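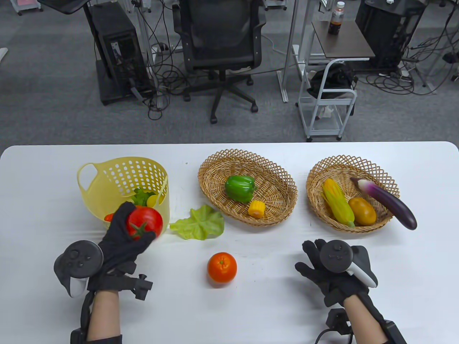 Flatell Opens Equipment Planning Service for Small Robotics Teams

New service helps growing groups work out what to buy, what to rent and what to leave for next year

November 7, 2021 - Flatell, a supplier of workstations and motion capture equipment for robotics work, is very happy to announce the opening of its new equipment planning service, meant for small teams that are getting ready to record hand movements for robot training and are not quite sure where the money ought to go first.

The service grew out of a great many friendly phone calls. Over the past year our staff spoke with 139 teams, some in companies and some in college departments, and we heard the same worry again and again. People had set aside a good sum for gloves, controllers and computers, and then found themselves short when it came to the tables, the cabling, the power, the spare parts and all the everyday goods that hands need to pick up and put down. Sorting groceries into baskets sounds like a modest thing to plan for, and yet a team may want several kinds of basket and a good range of artificial fruits and vegetables, large and small, round and long, before the first day of recording.

Customers who sign up will receive a planning visit, in person or by video, followed by a written budget covering the first 12 months. The budget lists wearable equipment, computers, furniture, floor space and practice objects on separate pages, so that a manager can approve one part while another is still being talked over. It also sets out which items can sensibly be rented. We have always been glad to tell a customer that a rental will do, and we mean to go on that way.

A planning visit with the written budget costs $700. Teams that would like a second visit after their equipment is in place may choose the longer plan at $1,322, with a review of the layout and a fresh look at the spending to date. The full plan, at $2,426, adds quarterly check-ins and help with comparing quotes from other suppliers - and yes, we do mean other suppliers, as we don't carry everything and would much prefer to see you well fitted out.

Two partners are joining us in this work. Cletell will handle rentals of wrist and hand equipment, with terms starting at one month, and Semaan will look after tables, carts and cable routing for customers who are setting up in ordinary office rooms. Semaan asks that customers measure their rooms ahead of the visit, doorways included, and make a note of where the wall outlets are.

Every plan comes with Gekska, our budgeting worksheet, which has been used inside Flatell since July and has been tidied up a good deal for its public release. Gekska opens in any common spreadsheet program. It has room for repair costs and for the replacement of worn gloves and straps, two lines that are very often missing from a first budget.

Planning visits can be booked now through the Flatell sales desk. Teams that have already bought some of their equipment are every bit as welcome as those starting from nothing, and are asked to send along a list of what they own when they book.

About Flatell

Flatell supplies workstations, wearable capture equipment and planning help to robotics teams of all sizes. Press inquiries and requests for a sample Gekska worksheet may be sent to the Flatell press office.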